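Looking after a leather watch strap

I've worn the same watch on a leather strap for 13 years, and I've ruined enough straps in that time to have opinions. The current one is a plain tan Willems, and it still looks decent after two winters and a very sticky summer.

First thing: give it a day off. Leather soaks up sweat all day long (yes, even in February) and it wants a night and a day lying flat to air. I swap between two watches now and both straps last far longer for it. Don't put it on the radiator to speed things up, I did that once and it went like a crisp!

For cleaning, use a barely damp cotton cloth with a tiny dab of saddle soap. Wipe the lining first, that's where the smell lives, then the front, then go over it all with a dry cloth. Take the strap off the watch if you can. Push the little spring bars in with a proper tool and work over a tray or something with a rim, or you'll be on your hands and knees looking for a bit of metal the size of a grain of rice.

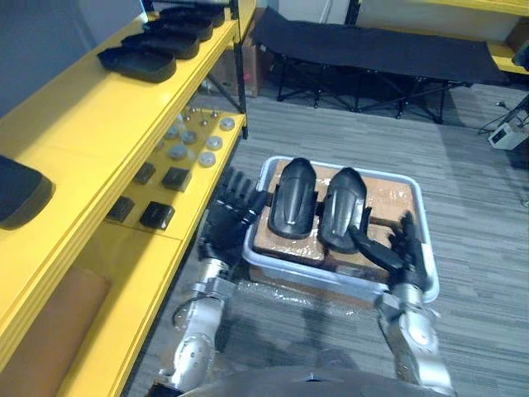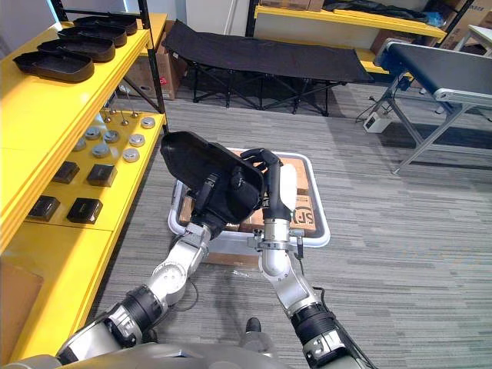

Maarten Schouten wrote in to say he never uses soap on a light strap, only a dry suede brush, and that his Nollura has kept its colour far better than the one he used to wash. Fair enough, and I'd go along with that for suede or anything very pale. On smooth tan or brown I'm sticking with the soap.

Conditioner next. A smear the size of a lentil, rubbed in with a finger and left overnight. I use Menar balm, the colourless one, and the tin I've got cost me 73 pence at a car boot sale. It will darken the leather a touch, so try it on the underside of the tail first.

If the strap has gone stiff round the buckle, roll it gently between your fingers after the balm has sunk in. Cracks won't mend, though. Once they go right through at the holes, buy a new strap before you drop the watch.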